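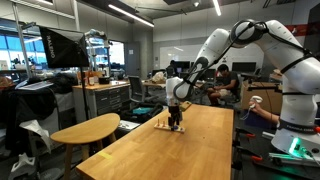 The arm over the peg board at the Vutcombe workshop, with the handheld controller held at right.

Arm 2 back in service after gripper fault

The second arm at Vutcombe is running again after a fault in August that stopped the peg board trials for most of the month. A short account follows for members who use the arm or have bookings on it, along with two changes to how we work around it.

The fault showed up during a long unattended set of peg placements. The plan was 2,000 cycles. At cycle 1,617 the gripper closed on a peg, reported that it was fully open, and the program carried on as if it had nothing in its fingers. The arm then moved down to pick up the next peg with the first one still held. The peg met the board, the arm kept pushing until its force limit tripped, and everything stopped. The board split along the grain and one fingertip was bent. No one was hurt, and no one was within reach of the arm when it happened.

The first guess was a bad position sensor in the gripper. We swapped in the spare and the same false "open" reading came back after 293 cycles. That pointed to the cable. The gripper cable runs along the outside of the arm, and the tie nearest the wrist had been pulled too tight when the cable was last refitted. Each time the wrist turned past a certain angle, the cable was bent hard at that one spot. When we cut the jacket open, one of the signal wires was broken inside its insulation. It still made contact in most positions, so the tests done with the arm parked had all passed.

A new cable came from De Luca and is now fitted with a longer loop and softer ties. The arm has since completed the full 2,000 cycles with no false readings. The log is on the shared drive in the Arm 2 folder.

The cable was the cause of the bad reading, but the program should have caught it. It trusted a single signal and had no second check that the fingers were empty before moving down. The Irkau branch, which runs the same code, has been told. Both sites now have a version that compares the finger position with the motor current and halts if the two disagree. Please do not run older copies. If you keep your own programs on a memory stick, copy in the new gripper routine before your next session.

The downward force limit was also set higher than it needed to be. It had been raised for a pressing job in the spring and never put back. It is now down to 70 newtons for all peg board work. Anyone who needs more should write the change on the sheet by the controller and reset it before leaving.

The two changes for users are these. Before starting a program, turn the wrist slowly through its whole range by hand controller and watch the gripper status the entire time - a check with the arm standing still is not enough. And for now, no unattended runs longer than an hour on either arm.

Bookings lost during the repair can be moved to any open slot. The Ivdale group has first call on the evening hours, as their trial was the one interrupted. The bent fingertip has been kept in the parts drawer with the old cable for anyone who wants to look at them.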